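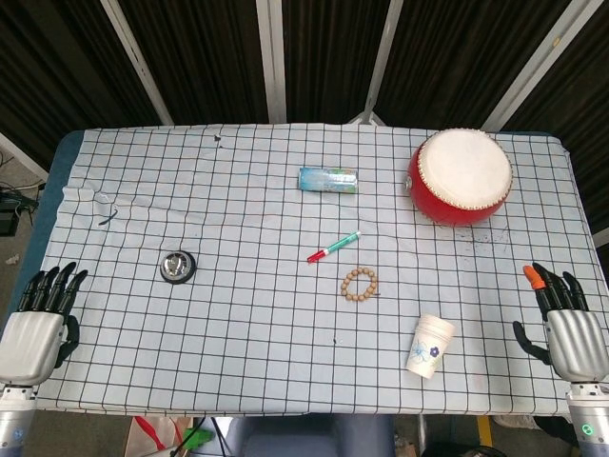
第五讲　示教与遥操作：由人向机器人传授桌面操作任务

课程讲义（修订稿，2/3/22）
主讲：Kumiko Imai
上课及实验地点：Sarıgül 楼实验室

分享 12　评论 9

一、本讲的范围

前几讲讨论的运动规划方法有一个共同前提：任务目标可以写成明确的几何条件或代价函数。末端到达某一位姿，路径与障碍物保持距离，关节不超过限位，这些都可以写出来。桌面上的日常操作则常常难以写清。把一串手链拿起来放到纸杯里，应当捏住哪一段，提起时允许它垂成什么形状，松手的时刻怎样判断，即使操作者自己每天都在做，也很难逐条说明。示教的思路是由人做给机器人看，或者由人带着机器人做，再从记录中提取策略。

本讲讨论两类方式。第一类是手把手示教，文献中也称拖动示教或动觉示教，操作者直接以手推动机械臂，控制器处于重力补偿状态，记录关节轨迹。第二类是遥操作示教，操作者与机器人之间不发生接触，动作经由手套、主手或其他输入设备传递给机器人。视频模仿，即由机器人观看人手操作并自行推断动作，放在第六讲，本讲只在比较时提及。

学生应在课前读完第三讲中关于阻抗控制的部分。未完成第三讲作业的学生可以听课，但不得参加本讲的上机实验。

二、基本术语

演示：操作者完成一次任务所产生的一段完整记录，含观测与动作两部分。
观测：相机图像、关节位置、关节速度、手指触觉或电流读数等，凡策略运行时可以获得的信号均可列入。
动作：发送给控制器的指令。须特别注意，动作是指令，与执行后测得的关节位置有别。两者之差在自由空间中很小，在接触时可能很大。
重定向：将人手的姿态映射为机器手的姿态。人手与机器手在指长、关节数目及拇指安装位置上均有差异，映射不唯一。
初始分布：每次演示开始之前，物体与机器人所处状态的分布。
干扰物：摆放在工作区内、与当前任务无关的物体。

以上术语在作业与实验报告中应统一使用。报告中将“动作”与“观测到的关节位置”混用的，按概念错误处理。

三、手把手示教

手把手示教的优点在于直接。操作者通过手臂感受到机械臂的惯量与关节限位，所得轨迹一定是该机械臂能够执行的轨迹，不存在重定向问题。对于插拔、擦拭、沿边缘移动这一类以臂部运动为主的任务，数分钟内即可获得可用的演示。

其局限在双臂灵巧手平台上较为突出。

其一，操作者的手和身体会进入相机视野。由此训练得到的视觉策略，在运行时面对的是没有人手的图像，训练分布与运行分布之间存在系统性差异。可以采用先拖动、后回放的办法，即先记录关节轨迹，将物体恢复原位，再由机器人自行执行一遍并采集图像。该办法要求物体复位准确，对形状不固定的物体（例如珠串）效果有限。

其二，一名操作者很难同时拖动两条手臂并控制手指。多指手的手指尺寸小，传动机构往往不可反向驱动，强行扳动可能损坏减速器。本课程规定，任何情况下不得以手扳动机器手的手指。

其三，拖动过程中操作者施加的力与环境施加的力混合在同一组关节力矩读数里，难以分离。若任务本身与接触力有关，该组读数不宜直接作为观测使用。

记录手把手示教时，应保存重力补偿的参数文件。末端更换工具或更换手部后，补偿参数须重新标定，否则操作者会感到手臂下坠或上浮，轨迹中也会留下与任务无关的缓慢漂移。

四、遥操作示教

4.1　系统构成

一套遥操作系统由输入端、映射、控制器和反馈四部分组成。本课程实验使用 Skeva 手套作为手指输入，手腕位姿由另设的跟踪器给出，记录与回放使用 Zorkura 软件。反馈以视觉为主，操作者佩戴显示器，观看机器人头部相机的画面。

从头部相机看过去，操作者能见到的大致是桌面、桌上的物体以及从左右两侧伸入的双手。这一视角接近人俯视自己双手时的视角，学习成本较低。其代价有二：手掌下方的区域被手背遮挡，而抓取恰在该处发生；此外，远近方向的判断较差。初学者常见的错误是手指在物体上方合拢，自以为已经抓住。工作台铺设方格布后，操作者可以借助格线判断手与物体的前后关系，这是成本很低的一种辅助手段。布面应当尽量铺平，褶皱会使格线弯曲，轻薄物体也可能被褶皱垫起。布面上已有的污痕不影响操作，但在整理数据时应予注意，见第七节。

4.2　手腕映射

手腕映射可取绝对方式或相对方式。绝对方式下，操作者手腕在其工作空间中的位姿经固定变换后直接成为机器人手腕的目标位姿。相对方式下，只传递位移增量，操作者可以踩下踏板暂时断开，将手臂收回到舒适位置后再接上。

设操作者手腕位置为 p_h，机器人手腕目标位置为 p_r，则相对方式可写为

p_r(t) = p_r(t0) + s · R · ( p_h(t) − p_h(t0) )

式中 s 为比例系数，R 为操作者坐标系到机器人基座坐标系的旋转矩阵，t0 为最近一次接合的时刻。s 小于一时，操作精细而移动缓慢；s 大于一时相反。每次重新接合时须更新 t0，遗漏这一步将导致手臂在接合瞬间跳变。控制器应对目标位姿的变化率设限，作为该类程序错误的最后一道防护。

姿态部分不建议引入比例系数。操作者转动手腕的角度与所见机器手转动的角度不一致时，绝大多数人会在较短时间内丧失方向感。

4.3　手指重定向

手指重定向的常用方法有三种，即关节角直接映射、指尖位置映射，以及以向量为目标的优化方法。

关节角直接映射将手套测得的各指弯曲角按线性关系换算为机器手的关节角。计算简单，握持类动作效果尚可，但捏取类动作较差：操作者拇指与食指已经相触，机器手的两指尖之间仍可能留有间隙。

指尖位置映射以指尖在手掌坐标系中的位置为目标求逆运动学。捏取有所改善，但对手的大小敏感，不同操作者需要分别标定。

优化方法在每一控制周期内求解

min_q Σ_i w_i ‖ α v_i − f_i(q) ‖² + λ ‖ q − q_prev ‖²

其中 v_i 为人手上选定的关键向量，例如由拇指尖指向食指尖的向量；f_i(q) 为机器手上对应的向量；α 为尺寸系数；第二项用于抑制抖动。当拇指与某一手指接近时，提高相应的 w_i，可使捏取动作得到优先保证。λ 取值过大会造成手指滞后，学生在调参时应当先固定 α，再调整 w_i，最后调整 λ。

无论采用何种方法，标定应在每次佩戴手套之后重新进行。中途取下手套去喝水，回来后直接继续，是往年实验中数据报废最常见的原因。

4.4　延迟

从操作者动作到其在显示器中看到结果，中间经过输入采样、重定向求解、网络传输、控制执行、相机曝光与编码、显示等环节。延迟增大时，操作者会自发采取“动一下、停一下、看一下”的策略。这样的演示在指令序列中含有大量停顿，而停顿时的图像与即将动作时的图像几乎相同，行为克隆得到的策略容易在此处停住不动。处理办法包括在训练前删除静止片段、一次预测一段动作，以及最根本的一条，即缩短延迟。删除静止片段时应保留手指闭合之后的短暂等待，该等待往往是抓取稳定所需要的。

五、物体的选择与难度

实验采用 Fitora 任务集中的桌面部分。所选物体均为日常用品，下面就其中几件说明其对示教的要求。

红色小鼓。体积相对其他物体较大，鼓身为光滑的弧面，单手抓握时手指须充分张开。鼓身侧面带有金属小环，操作者容易被其吸引，试图以指尖勾环提起。该动作一旦成功，看上去十分灵巧，但重复性差，不建议作为标准演示。可以采用双手从两侧相向夹持的方式，左右手的夹持力应同时建立。若一只手先到，鼓会被推走。

绿色记号笔。细长，斜放时手指的开合方向须与笔身垂直。操作者应先转手腕、后下降，避免在下降过程中旋转，否则指尖会拨动笔身使其滚动。笔盖为红色，戴在笔的一端，可用作判断朝向的视觉标志。涉及“将笔盖一端朝向左手”之类的指令时，应在任务卡上写明以哪一端为准。

木珠手链。形状随每次放置而变化，不能以单一位姿描述。捏取时以拇指和食指夹住一颗或相邻的珠子，提起后整串下垂。此类物体是本讲讨论遥操作优于轨迹回放时的典型材料：同一条录制好的轨迹，换一种摆法即告失效。

带花纹的纸杯。质轻，容易变形，受到碰触即可能移动或倾倒。手套不提供力反馈，操作者只能依据杯壁的形变判断用力大小。须在控制器中对手指电流设限，不可依赖操作者自我约束。杯子倾斜与直立时的抓取方式不同，两种初始状态应分别安排演示。

蓝绿色小盒。侧放的长方体，几何规则，宜作为首个练习物体。盒面印刷的颜色与图案可能被策略当作定位依据，更换另一种印刷的盒子后，成功率常有下降。若研究目标包含泛化，应当准备外形相近而表面不同的物体。

黑银两色的圆形小物。外形近似小罐或烟灰缸，低矮，中央为反光的金属面。反光会随光照和相机位置变化，在深度图中可能呈现空洞。从上方抓取时指尖须贴近布面，应事先确定允许下降的最低高度。

六、场景布置

同一任务的演示，其初始状态应当有计划地变化。只在一种摆放下采集，所得策略实际上是对一条轨迹的记忆；完全随意摆放，则难以在事后说明覆盖了哪些情况。本课程采用格线编号的做法：以方格布的格线为坐标，开始之前由 Zorkura 给出目标物体所在格的编号和朝向，助教照此放置，操作者确认后开始。

干扰物的位置不必逐次记录坐标，但应当变化。若目标物体始终位于右侧而左侧始终空旷，策略可能学到“总是伸右手”这一捷径。左右两侧的分布应当大致均衡，双手均须有作为主操作手的演示。

双手的起始姿态应一致。推荐的起始姿态为两手分列桌面左右边缘，手指伸展，掌部不压在布面上。每次演示结束后，双手均须返回起始姿态，之后再停止记录。

桌后宜设深色帘幕，以减少背景变化。支撑杆等固定结构出现在视野中不作要求，但整个采集期间不得移动。桌前与地面上的包、线缆、座椅会进入头部相机画面的下缘，采集期间应保持不动；确需移动的，在日志中注明。线缆不得经过操作者的站立区域。

七、记录、标注与筛选

每段演示应当包含下列内容：

　任务编号与任务卡文字
　操作者代号
　头部相机图像
　双臂与双手的指令
　双臂与双手的测量值
　手套原始读数
　成功与否，以及失败时的原因代码
　备注

手套原始读数必须保留。重定向参数日后可能调整，有了原始读数即可重新计算；只保存换算结果的，无法补救。

时间戳以控制计算机的时钟为准。图像时间戳应取曝光时刻，不取写入文件的时刻。检查同步的简易办法是让机器手在相机前快速开合数次，比较图像中手指闭合的时刻与编码器读数的变化时刻。此项检查在每次实验开始和结束时各做一遍。

失败的演示不得当场删除。抓空、滑落、碰倒之后重新完成的演示应标为“含修正”，此类数据对提高策略的恢复能力很有价值。操作中断、手套脱落、控制器急停的，标为“无效”，保留文件，不进入训练集。

去年十二月一轮采集共得演示 2948 段，任课组在复核中发现，部分失败演示的原因代码为空，另有若干段的备注仅写“再来一次”。这两种填写均不合格。原因代码应当从列表中选择，列表中没有的，在备注中以完整句子说明发生了什么。

关于布面与桌面的痕迹：固定的污点、墨迹会成为图像中稳定的特征。若整个训练集在同一块布上采集，策略有可能依赖这些特征判断位置，换布后性能下降。训练前可以做颜色扰动与局部遮挡，采集期间也可以将布旋转后重新铺设。旋转之后，格线编号的原点须重新确认。

八、由演示到策略

本节只作概述，推导见教材相应章节。

设演示集合为 D，其中每一步含观测 o 与动作 a。行为克隆求解

min_θ Σ_(o,a)∈D L( π_θ(o), a )

L 可取均方误差，也可取负对数似然。均方误差在演示含有多种做法时会出现问题：若一部分演示从左侧绕过纸杯，另一部分从右侧绕过，均值恰好穿过纸杯。混合密度输出、离散化动作以及扩散模型均可用来表示多峰分布。在数据量较小的情况下，更为有效的办法是在采集之前统一做法，于任务卡中规定由哪一侧接近。

误差累积是行为克隆的基本困难。策略每步都有小的偏差，偏差使其进入演示中没有的状态，在该状态下偏差进一步增大。在遥操作条件下，可以采用介入式采集：由策略先行执行，操作者佩戴手套旁观，发现偏离时接管，完成修正后交还。接管瞬间人手姿态与机器手姿态通常不一致，须先以相对方式接合手腕，再令手指在一段过渡时间内平滑靠拢。在过渡时间内记录的动作不宜用于训练。

动作表示方面，臂部可以采用关节角或末端位姿，手指建议采用关节角。末端位姿便于在不同手臂之间迁移，但在奇异位形附近须格外小心。双臂任务中，两臂的动作应当由同一策略同时输出，分开训练的两个策略难以在夹持小鼓这类任务中保持同步。

评估应当在事先固定的一组初始状态上进行，并且不得由采集数据的操作者本人判定成败。判定标准须在实验之前写入任务卡，例如“物体离开布面并在目标格内释放，双手回到起始姿态”，不接受“基本完成”一类的结论。

九、上机实验要求

实验以小组为单位，每组设操作者、助手和记录者，中途轮换。每名操作者在正式采集之前须完成练习，练习对象为小盒，连续成功 5 次后方可进入下一物体。练习数据不计入作业。

正式任务分为单手与双手两部分。单手部分从记号笔、手链、纸杯中选取；双手部分以小鼓为对象。每组每项任务提交 12 段有效演示，左右手作为主操作手的演示均须包含在内。

实验报告应包括：

（一）重定向方法及其参数，附标定记录；
（二）延迟的测量方法与结果；
（三）初始状态的覆盖情况，以格线编号作图；
（四）失败演示的原因分析，不少于一页；
（五）行为克隆策略在固定初始状态上的评估结果，与直接回放一条演示轨迹的结果相比较。

第（五）项中，若回放的成功率高于策略，应如实报告并讨论原因，不因此扣分。

十、安全规定

急停按钮由助手掌握，助手在机器人上电期间不得离开，也不得兼任记录者。

放置或取回物体之前，操作者须断开接合，并以口头确认。助手听到确认后方可将手伸入工作区。只看到机器手静止，不构成可以伸手的依据。

操作者佩戴显示器时看不到周围环境，站立位置应在地面标出，其他人员不得进入。感到眩晕应当立即停止，由组内其他成员接替，不影响成绩。

手指电流上限由任课组设定，学生不得修改。需要提高上限的，以书面形式向任课组说明。

机器手掌部和手指温度升高、出现异响或某一手指不响应时，停止实验，填写故障单，不得自行拆卸。

十一、思考题

1. 相对映射中，若旋转矩阵 R 存在绕竖直轴的小角度误差，操作者会感到什么现象？操作者通常能否自行适应？这种适应是否会影响所采集数据的质量？

2. 以指令作为动作标签和以下一时刻的测量关节角作为动作标签，在手指捏紧木珠时有何不同？分别训练得到的策略，其夹持力会有怎样的差别？

3. 试说明先拖动、后回放的办法为什么适用于小盒而不适用于手链。能否设计一种复位方法，使其对手链也可勉强使用？

4. 某组的全部演示中，圆形小物均位于桌面左半部分，其余物体均位于中央和右侧。请设计一项测试，判断所得策略依据的是物体外观还是其位置。

5. 介入式采集中，操作者接管得过早和过晚，各会给数据集带来什么后果？

十二、下一讲预告

第六讲讨论由视频学习操作，重点为人手姿态估计的误差及其对重定向的影响。请保留本讲实验中的手套原始读数，第六讲的作业将以其作为参照。

分享 12　评论 9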